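Good evening, and thank you all for coming out to Stadside on a wet October night. I'll read from the Chaudhary edition of Lenari's letters, all 131 of them bound in 2 fat volumes, though I promise we'll only get through a handful! (Pause. Let people find page 30.)

Groltine called her a minor satirist, and I grew up believing it, until I came to letter 101 and laughed so hard I had to put the book down and go make tea. Read it slowly, leave room for the curate, then take questions.

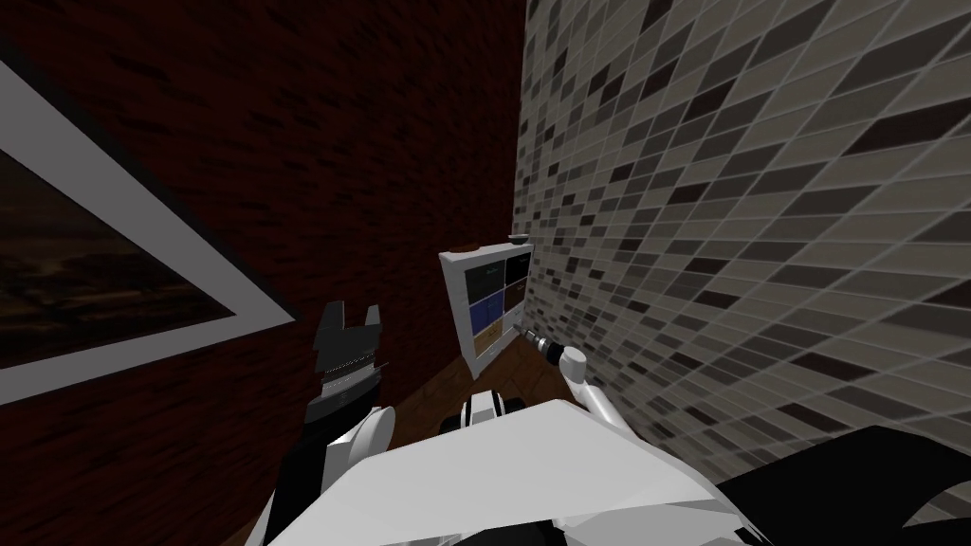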